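Brorkadine: rerunning the shelf pick result in sim

Quick notes, mostly for Hongmei Xiong. 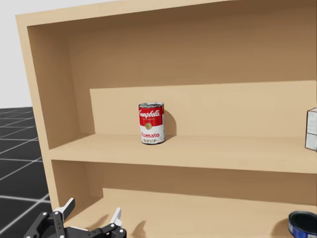
Pull the Brorkadine repo, set the seed to 28. Run 300 rollouts per policy - fewer and the gap dissapears in the noise. Episode cap 50 steps. Baseline first, then ours.

Log grasp and lift seperately. Paper only reports lift.

Needs 2 GPUs. Crashes on load? Clear the mesh cache, start over. Plots script is in the same folder.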